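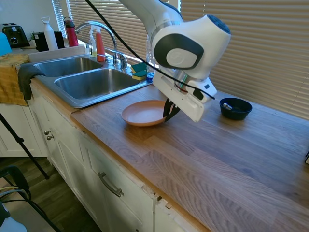 Vistoria de segurança: gravação do programa de entrevistas com elenco convidado, Estúdio Hollis
Data: 2019-11-01
Produção: Ovik. Elétrica e luz: Voltatau. Controle de público: Fullow.

1. Saídas de emergência
Situação: aprovado com ressalva.
Comentário: as duas portas abrem. A do fundo abre até encontrar uma caixa de refletores, que a equipe jurou ser provisória. Em agosto a caixa já era provisória.

2. Lotação da plateia
Situação: pendente.
Comentário: o laudo permite 70 lugares. A Fullow confirma por telefone que vai respeitar o limite, mas a lista de convidados que recebi continua "em ajuste". Só assino com a lista fechada.

3. Fila externa de fãs
Situação: reprovado.
Comentário: esperam 1.000 pessoas na calçada para ver o ator chegar. No lançamento anterior também esperavam 1.000 e vieram 2.000, segundo a própria Fullow. Há grade para metade da quadra. Pedi o plano B e recebi um mapa do estacionamento.

4. Grid de luz e cabos de segurança
Situação: aprovado.
Comentário: conferido refletor por refletor. A Voltatau apresentou os certificados, um deles ilegível. Trazer cópia.
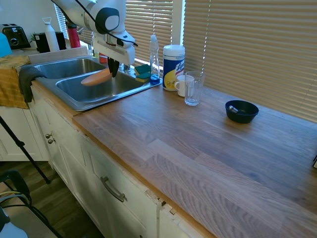 5. Camarins e circulação do elenco
Situação: aprovado com ressalva.
Comentário: o corredor dos camarins está livre e a porta com crachá funciona, embora eu tenha entrado atrás de um figurante sem mostrar nada. Os extintores estão no prazo. Na copa vale a mesma regra do corredor, nada pendurado no caminho de quem passa com figurino comprido; pano como aquele cinza-escuro, caído sobre a borda da pia em direção aos armários, fica melhor num gancho. Repetir a conferência do crachá com alguém que o porteiro não conheça.

6. Efeito de fumaça
Situação: não testado.
Comentário: disseram que a máquina "quase não solta nada". Então que se teste com os detectores ligados.

7. Atendimento médico
Situação: pendente.
Comentário: a ambulância consta no contrato, sem placa nem horário. Quero os dois por escrito.

Retorno previsto: 5 dias antes da gravação. Itens 2, 3, 6 e 7 bloqueiam a liberação do estúdio.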